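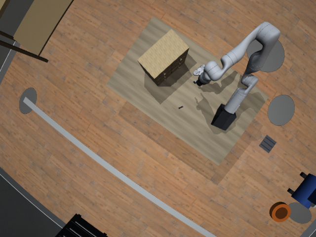

Futham After Dark: How One Cable Channel Filled Its August Nights

For our media class project we picked the Cindow channel and logged its summer reruns of "Futham," the small-town mystery show. We went through 122 hours of schedule listings and found that 92 of them were marathon blocks, way more than any of us guessed!

The longest block ran five episodes past midnight, with the two-part finale saved for the end. 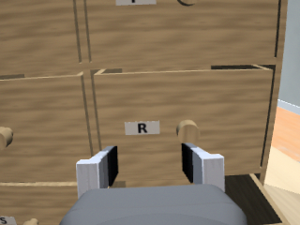
We also loved reading the old posts on Fanum, a fan board with 3,000 members (people still argue over the season two cliffhanger). Fans planned snacks and watch parties by the published schedule, so a last-minute swap really upset them.

Next we want to compare Cindow with Tô, which mostly shows game shows at night. Our full log is in the appendix.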